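Ticket 2516: right arm lags during towel teleop
Opened September 25, 2023
Product: Plumow leader/follower kit, software build 62

Hi again! I'm driving the two arms by hand with the Plumow leaders to record towel folds, and the right one keeps trailing the left. Fine for the first few demos, then it gets mushy. 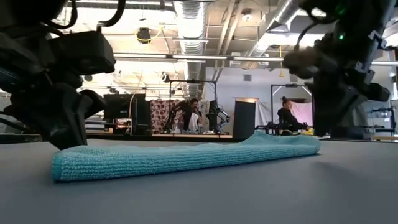
Category: Teleoperation / Latency

Restarted the Bevel bridge, no change. Swapped the leader cables left to right and the lag stayed on the right follower, so I'm blaming that side's bus.

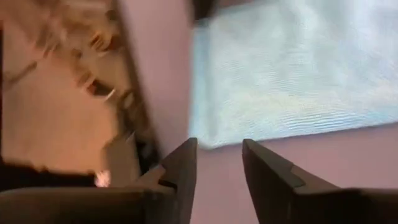 Do I have to throw out the demos I recorded while it was lagging?
Keep any where the delay stays under 76 ms, and redo the rest.

Moved the right follower to its own USB port and it's way better (yay!), with only 3 stutters all afternoon.

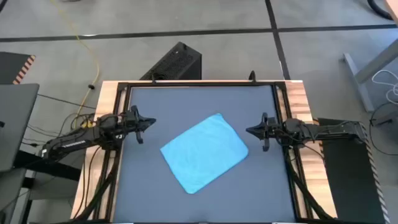 My start pose may still need work. I bring both grippers in from opposite sides with the towel flat between them, a bit on the diagonal, and the right one has to go for its corner first. Can someone check whether the Bevel smoothing setting slows that first reach? Leaving this open.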